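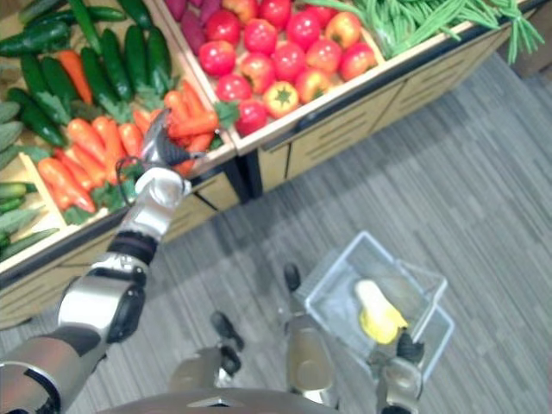 Cucumbers and carrots in a wooden produce display.

News > Company Announcements > Retail Fixtures

Print this page | E-mail this page

Juvorier Releases Virág Line of Produce Display Stands for Small-Format Grocery Stores

27 March 2022 - Juvorier, a maker of store fixtures for independent grocers, today released the Virág line of compartment display stands for fresh fruit and vegetables. The line is intended for stores with limited floor area, where produce must be shown in small amounts and restocked several times a day. It replaces the Novetti series, which will remain on sale until existing stock is used up.

The Virág line consists of a wall stand, a corner stand and a low center stand. All three are built on the same base frame and take the same bins, dividers and price rails. Stands can be joined side by side with a bolt plate supplied in the base carton. No drilling is needed, and a joined row can be taken apart and set up again in a different order.

Each bin is a separate part with a sloped floor. The slope can be set to one of three positions by moving two pegs at the rear of the bin. The lowest position is meant for round items such as onions, potatoes and apples, which tend to roll forward. The middle position suits most root vegetables. The steepest position is for long or bundled items - leeks, celery, carrots with tops - that lie against each other and hold their place.

Dividers slide into slots along the side walls of the bin and may be placed lengthwise or crosswise. A store can run a single crop across a full bin or split the bin between two crops of different volume. Divider height is lower than the front lip at every slope setting, so that stock can be rotated by hand without lifting the divider out.

The standard bin is 400 mm wide. Juvorier chose this width after a review of fixture plans submitted by dealers for stores that carry fewer than a dozen lines of fresh vegetables. Wider bins in the Novetti series were often filled with a false bottom to keep the display looking full, and this made cleaning slower. The shallower Virág bin does not require a false bottom for any of the crops listed in the fitting guide.

"The earlier series was drawn up for stores with a produce hall," said Baltasar Peñalver, head of fixture design at Juvorier. "A corner store may take in one crate of cucumbers in the morning and another after lunch. The bin has to hold one crate, show it properly, and come out for washing without tools. We worked from the crate outward."

Airflow was a second concern in the design. The floor of each bin is slatted, and the rear wall stops short of the base frame to leave an open channel behind the stock. In stands placed against a wall, a spacer bar keeps the frame clear of the wall surface. The spacer bar is fitted at the factory and should not be removed, including where the stand is to be fixed in place.

The stands are supplied in solid beech with a water-based clear finish. The finish may be wiped down with a mild soap solution. Bleach and abrasive pads will damage it and are excluded under the terms of the warranty. Bins may be rinsed but should not be left to soak, and must be dried upright before they are put back on the frame. Replacement bins, pegs and dividers can be ordered singly.

Price rails clip to the front lip and accept paper cards or the small electronic labels already used by most dealers. The rail tilts upward on the low center stand so that prices can be read by a standing customer. A scoop hook, a bag roll holder and a set of locking casters are available as options. Casters are approved for the low center stand only.

The Virág line was tested before release at Ulivov, the Juvorier fitting center, where a full row was set up and reworked through repeated load and wash cycles. Changes made as a result included a thicker peg, a rounded edge on the front lip and a longer bolt plate. The fitting center will continue to take dealer bookings for layout sessions. Dealers are asked to bring a floor plan showing door swings, drains and power outlets.

Existing Novetti owners should note that Novetti bins will not fit the Virág frame. Price rails from the Novetti series can be reused with an adapter strip, part number 2397. The bolt plate is sold separately as part number 678 for customers who wish to join stands bought at different times.

Orders for the wall stand and the low center stand are open now through authorized dealers. The corner stand will ship from May. Stands are delivered flat in two cartons with a printed fitting guide, and a single stand can be put together by two people with the hex key supplied. The frame carries a five-year warranty against splitting and joint failure. Bins and dividers are covered for two years.

About Juvorier

Juvorier designs and makes wooden and steel fixtures for food stores, bakeries and farm shops. The company employs 234 people and sells through a network of independent dealers. Its product lines include bread racks, counter units and produce stands.

Dealer inquiries: contact the Juvorier trade desk or the Ulivov fitting center.

Print this page | E-mail this page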